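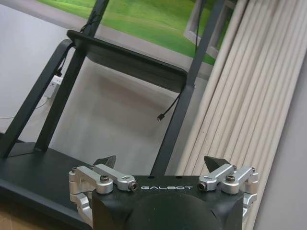

Chapter 6 - Clearing Objects from the Floor

Picking things up from a table is well studied. Picking them up from the floor of a furnished room is harder. The arms must reach low, and the space is often shared with stands, cables and casters. This chapter follows the Livlow method, which uses two arms and 50 recorded demonstrations for each object type.

The method treats the two grippers separately. One may hold an object while the other stays open, and the policy must learn both states together.
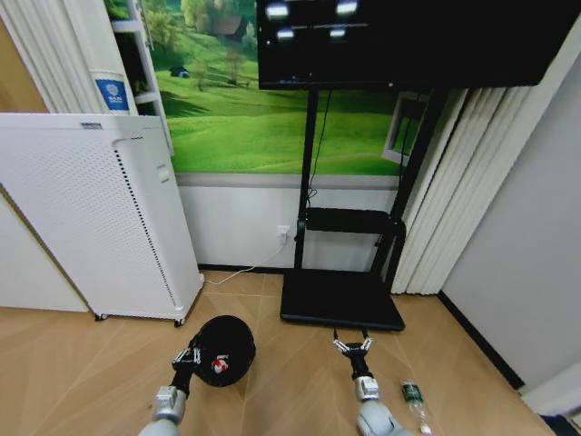 Figure 6.1 The left gripper holds a black, rounded object by its edge; the right gripper is empty.

Camera placement matters as much as arm control. A wrist view shows the fingertips closely but little of the floor. A head view shows more of the room, though an arm can hide part of it. The Matheson comparison in Section 6.2 trains on each view alone and then on both.

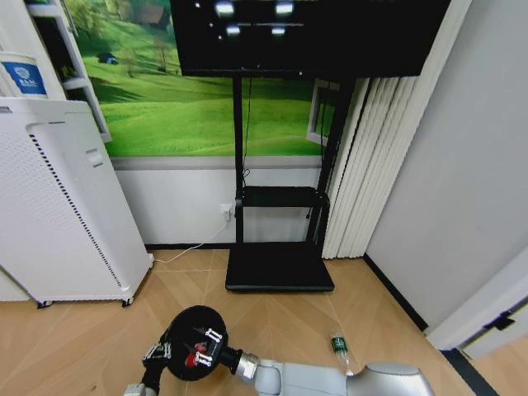 Gevdale, February

The first trials covered 700 attempts. Clear bottles lying on their side were the most common cause of failure - the depth readings passed straight through the plastic.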